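In praise of the painted door
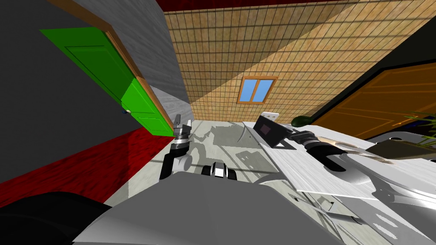 A green door in a grey wall.

I have been walking the same mile and a half to work for most of my adult life, and if you asked me to draw it I would give you the doors first. The yellow one by the bakery. The pair of plum ones that share a step. The sea-blue one on Bavora Street that gets a fresh coat every April, whether it needs it or not (it never does, and I am always delighted).

I think we should paint more of them. I think we should paint them badly, if need be, and in colours that make our relatives go quiet.

When I was small we lived at number 118, in a row where every door was the same brown. My mother, who had grown up in a village with red shutters and green gates, put up with it for two winters and then bought a tin of orange. It took her a whole Tuesday. I remember the newspaper on the step and the smell getting into the butter. By teatime there was a man across the road telling her it would bring down the tone, and by the end of the summer his own door was turquoise! I have never had a better lesson in how taste travels.

People will tell you that grey is safe, and I do understand it. You are thinking of the day you sell, and of some buyer you have never met who might be put off. But what a long time to live behind a stranger's door. Evanthia Gavalas, who taught me to hang wallpaper and has strong views on most surfaces, once said she could forgive a dull room but never a dull way in, and I have come round to her side completely.

A tin of exterior gloss cost me 26 pounds last spring. For that I got a whole weekend's work, a conversation with four neighbours I had only ever nodded to, and a door I look forward to. I can't think of much else in the house that gave me so much back. The new boiler certainly didn't.

There is a practical case too, if you want one. Delivery drivers find you. Children find you, and so do friends who last came round in the dark. "Ours is the pink one" is a far nicer thing to say down the phone than a number, and it works from the far end of the street.

I've been to Druvik only once, years ago, for a wedding, and what I remember (sorry, Lino) is hardly the wedding at all. It's the lane behind the church, where the doors went mustard, white, bottle green, mustard again, and then a lilac one so bright I laughed out loud. Somebody had matched the letterbox. Somebody else had clearly run out halfway down and carried on with whatever was in the shed, and that was my favourite.

So do go and look at yours. Stand on the pavement with a cup of tea and give it a proper stare. Sand it first, please, and take the knob off if you can, as painting round one is a miserable business and always shows. Two thin coats beat one thick one. Leave it ajar until it's dry, or you'll be climbing in at the kitchen window as I did.

I'm thinking about red for next year. Or possibly a darker blue, if I can find one that doesn't look black when it rains.

Contact us | © Nulutdale Review. All rights reserved. | Back to top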